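January 2024

Started on the pens. The drawer under the counter at Flesar has held everything that writes since we moved in from Vanudstead, and it has reached the point where it opens only partway. Usman Talpur put the total at around 400 when he carried the contents over in a carton. I did not check his figure. Most of it is ballpoints, then pencils, then markers with no cap, then things that do not write and never belonged there: a tire gauge, key rings, the spare knob for the window.

Procedure as follows. Small batches from the carton to the table. Anything that is not a writing tool goes back into the carton. Each pen gets a two-inch line on scrap paper, then a second line if the first one skips. A pen that skips twice is scrap. Pencils are kept if they are longer than my thumb and the eraser has not gone hard. Hard erasers smear graphite and are worse than none, and I would rather put a cap eraser on a good pencil than keep a bad one because it looks complete.

The bins are the light gray ones. I wanted them low enough to reach into without tipping and wide enough that a pencil lies flat. A cup keeps pencils upright, but a cup on this table gets knocked over, and then there are pencils on the floor with broken leads inside the wood, which you find out about only at the sharpener.

First batch was mixed and slow. I tried sorting straight from the carton into the bins and kept having to fish things back out. Laying a few out on the wood first and then moving them one at a time went better. It takes longer per piece, but there is less rework, and the scrap paper stays in one place.
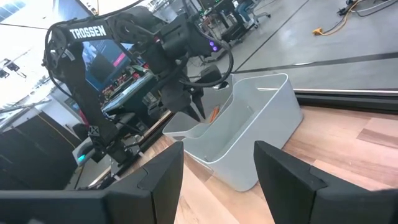
Do pencils and pens need separate bins? Separate is better, as loose graphite gets onto the barrels of the pens and then onto hands.

Pencils in one, pens in the other, then. I considered a further split by ink color and dropped the idea. Black is what people take. Blue is what comes back. Red gets used for the shelf labels and lives in the label box anyway. If anyone wants green they can buy green.

Marites Umali asked whether mechanical pencils count as pencils. I put them with the pens, on the grounds that they have clips and springs and do not shed. She thought this was wrong and wrote it on the scrap sheet. Left it there for now. If she wants to move them I will not move them back.

The table itself needed some attention before this. The boards are finished glossy and the finish is good for wiping down, bad for pens, which roll on it. The ones with clips stop after half a turn. The ones without do not stop until they meet something. The rail along the far side catches what goes that way. The near side catches nothing. Laying them at a slant across the boards seems to do no better than laying them straight, although I did not test this with any care.

Ink on the finish comes off with rubbing alcohol on a cotton pad if it is done the same hour. I keep the alcohol on the window side so it is not next to the plant. Tanveer Swati waters the plant and does not like anything near it that comes in a spray bottle. I have explained that this one has a flip cap.

Plant stays where it is at the back. I looked at shifting it to make room for a third bin, for scrap, but the light is right for it there and a third bin is more than the job needs. Scrap pens go in a paper bag on the floor by my foot. The refills come out first. Some of the barrels take the Tsuji refill and are worth saving, though the collar has to be pushed in harder than it should be, and I lost a spring doing it.

Sequence after the break: pencil first, then the pens nearest to it, then whatever had rolled off toward the far side. Working outward from the bins means the hand crosses less of the table and knocks fewer things out of line.
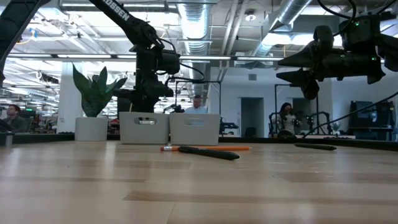
Orange pencil and pens on the table, in front of the bins.

Notes on the bins, for when I order more. The handle cutouts are useful for pulling a bin forward with one finger and are a fault in one respect: a thin pen lying high in a full bin can work its way through the slot. The remedy is to not fill the bin to the slot. I have marked a fill line inside at home on the one I use for clothespins, 28 millimeters under the opening, and nothing has come through it yet. I will do the same with these once they are in their final place. Pencil is better than marker for this, it wipes off.

They should sit side by side with a small gap. Pushed tight together the rims bind and one lifts when you pull the other. Oseo sells a tray that holds two of them at a fixed distance, and Shoaib Satti has the catalog. The price was higher than the price of the bins. Did not order.

Sharpening. I did none today. The sharpener is full of shavings from the last round and the blade is dull -- it pulls rather than cuts, and leaves the wood ragged on one side. New blade first, then points. No reason to sharpen pencils that will sit until February. A long point in a bin is a broken point by the time it is needed, so I will do them blunt when I do them.

By late afternoon the method had settled. Pencils to the left bin, pens to the right. Pens wait on the open table for the line test and get moved once they pass. I wrote this on a card and propped it against the label box. The card says LEFT and RIGHT as seen from the front of the table, with the plant at the back, which matters, as Usman tends to work from the other side and had it reversed.

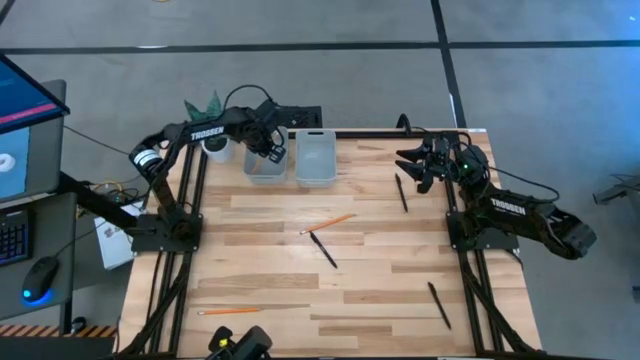
Harpreet Fortin thought the whole arrangement ought to be the other way around, pens on the left, given that pens are what people reach for and most of them come in from the left-hand door. It would also save rewriting the card later, was the view, when everyone has learned it wrong.

Fair point about the door. I am leaving it until the carton is empty, then will look at which side gets used. Swapping two bins takes a moment and the card can be turned over and written on the back.

Remaining: the lower half of the carton, the capless markers, the refills. The window knob has been put on the window. Need cotton pads and a sharpener blade. Asked Marites to pick up both, and rubber bands if they have the wide ones.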